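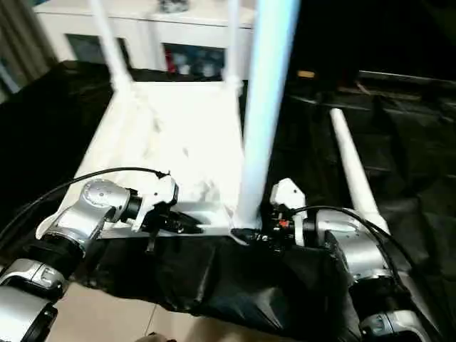
Los muebles que se venden desmontados ocupan ya buena parte de nuestras casas, y casi siempre entran en ellas de la misma manera: en una caja plana, con una bolsa de tornillos y una hoja de dibujos sin texto. En Urnitz, donde la fábrica Kometti produce taburetes y mesas auxiliares, el embalaje se proyecta a la vez que el mueble.

La planta trabaja con 6 formatos de caja. El más vendido mide 60 centímetros de largo y cabe en el maletero de un coche pequeño. Antes de septiembre se usaban medidas distintas para cada modelo, y los camiones salían con huecos – aire pagado a precio de mercancía, según la dirección.
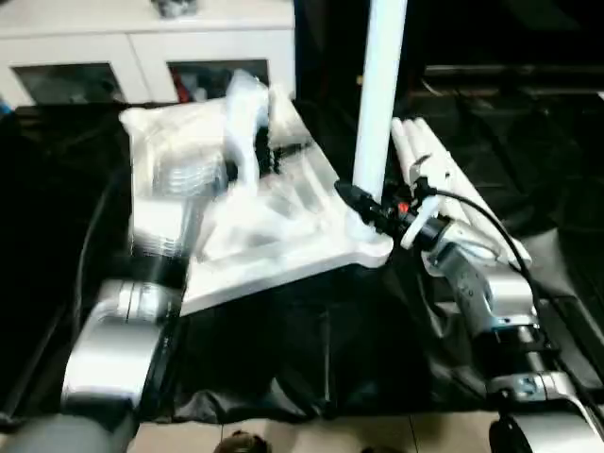 Bandeja blanca de embalaje con ranuras y compartimentos, sobre una tela negra.

El relleno es la parte que más se discute. La espuma protege bien las esquinas, pero pocos municipios la recogen aparte. En Oltholm, el punto limpio recibió 3820 kilos durante la última campaña y tuvo que ampliar el horario. El estudio Bajpai ensaya desde entonces piezas de pulpa de papel, más pesadas y sensibles a la humedad del almacén.

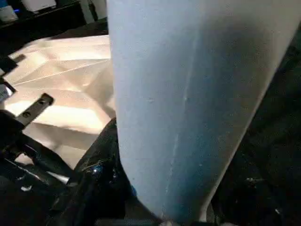 A eso se suma el coste. La pulpa exige moldes nuevos y un secado lento, y el taller calcula que tardará 3 años en recuperar la inversión. Mientras tanto conviven los dos materiales, según el destino del pedido. Los envíos por mar siguen saliendo con espuma – el cartón se ablanda en trayectos largos – y los repartos por carretera se hacen con pulpa.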